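Shoulder and neck pain study - people wanted

Kosberg Physical Therapy is looking for adults with on-and-off shoulder or neck pain for a home exercise study. Starts in August. Paid.

Who we need
Age 40 and up. Pain for 2 months or longer. Desk workers, warehouse workers, retired, all fine. No shoulder surgery, no steroid shots this year. Sorry, no frozen shoulder this time, seperate study coming.

What you do
One visit at our Pleton office, up to 60 minutes. We check range of motion, grip, how far you can reach overhead. Then 4 weeks of stretches at home, short ones, mostly wall slides and chin tucks. Log your pain every night on paper or by text, your pick. Second visit at the end, same tests.

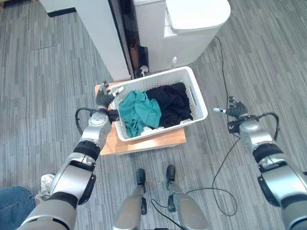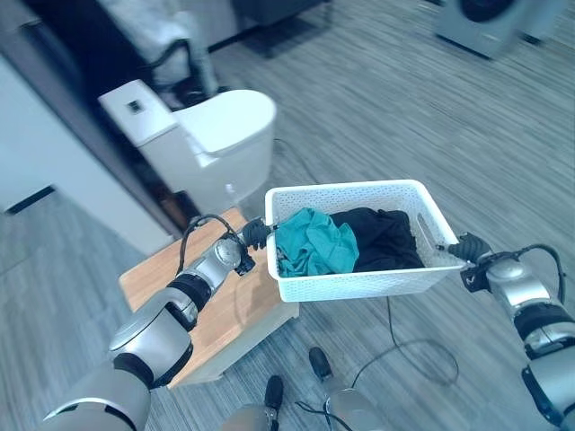
You also fill out a sheet on daily stuff. Sleep side, driving, carrying groceries, putting on a coat. Be blunt, we want the bad days too. Keep taking your normal meds and just write them down. If you already see a PT or chiropractor tell us before you sign up, may still be ok.

Pay is by gift card, half at each visit. Parking is free behind the building, use the Wang Street side, front lot is full by 9.

To join, call the front desk and ask for the shoulder study, or stop in Tuesday afternoon. Bring a list of you medications and wear a loose shirt.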